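Ticket 605 — Gas reading rejected, account stuck on estimated bills
Supplier: Wikham
Opened by: Hok-lam Mok
Status: open, waiting on billing

Summary
Moved us from Lozano to Wikham in March, dual fuel, workshop unit. Electric fine from day one. Gas has been estimated every month and the online form won't take a real reading. Bills way over what we burn.

Log

1. Tried the reading on the website. Error: "reading lower than expected, please check." Checked. Same digits on the dial. Tried again in another browser, same thing.

2. Tried the app. Takes the number, says thanks, then next morning the reading is gone from the history. No email, nothing.

3. Rang support. 20 minutes on hold. Agent said opening reading on their side is higher than what the meter shows now, so every reading we send looks like the meter went backwards. Asked where the opening reading came from. She said from the old supplier. Asked for it in writing — got a case number instead.

4. Dug out the final bill from Lozano. Closing gas reading on it is 300 units lower than Wikham's opening one. So the two dont match and somebody typed something wrong in between. Scanned the bill and sent it to the support address. 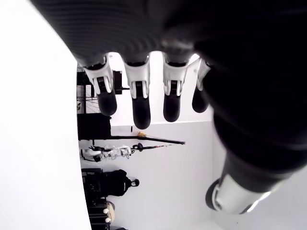
5. Chased by email. Auto reply only. Chased again, got a person, who asked for a photo of the meter with the serial number showing. Sent the same afternoon.

6. They came back saying the serial number isn't the one on our account. Read it out to them over the phone twice. Last three digits on their record are 111, ours are different. Turns out the meter was swapped by a Tatberg engineer before we changed supplier and the swap never reached the national record, or reached it late. Agent wasnt sure which.

7. Asked Lozano for the meter exchange paperwork. They do still have it. PDF came through, forwarded to Wikham with the case number in the subject line. Old meter removed reading and new meter start reading both on there, clear as day.

8. 26th October — call back from Wikham billing. They accept the meter details are wrong. Will update the serial, agree the opening reading with Lozano and rebill from the start. Could not give a date. Asked them to stop the direct debit going up in the meantime, they said it's on hold. Will beleive it when the next statement lands.

Workaround for now
Keep reading the gas meter on the first of the month and write it in the shared sheet. Do not submit in the app, it only adds another rejected entry and the agent has to clear them by hand. Electric readings carry on as normal.

Still to do
— get the agreed opening reading in writing
— check new serial shows on the next bill
— ask about credit for the overcharged months
— Iltia quote for next year is on hold until the usage figures are right, tell them that

Notes
If anyone else picks this up, quote the case number first and ask for billing, not general support. General support can't see the meter exchange. Lozano bill and the PDF are both in the energy folder. Don't agree to a switch while this is open, it'll start the whole thing over.

H. Mok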